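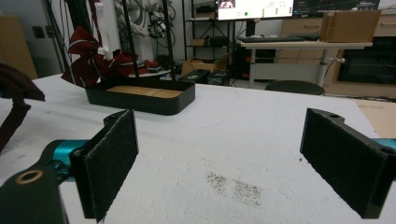 What a Gripper Does: Notes for Visitors Ages 8 to 12
Draltum Workshop Open Day, 10 Jul 2023

A gripper is the part of a machine that holds things. The simplest kind has two fingers. They move toward each other to close and away from each other to open.

Bare metal or hard plastic can slip on a smooth object. A soft pad on each finger gives more grip — the pad bends a little and touches more of the object's surface. Rubber, foam and felt are all used as pads.

Closing the fingers is the easy part. The machine must also know where to put them. A camera near the fingers records what is between them, and a computer stores the pictures. Marisol Henao's group used 363 recordings of one task, picking up a small block. In 83 of them the block was dropped. Those were kept too, so the computer could compare a good grip with a bad one.

Try it at home. Pick up a coin from a table using one finger of each hand. Then put on wool gloves and try again. Write down which was harder.

The demonstration lasts 3 minutes. Stay behind the yellow line while the arm is moving. Bjarke Bundgaard will answer questions after each run.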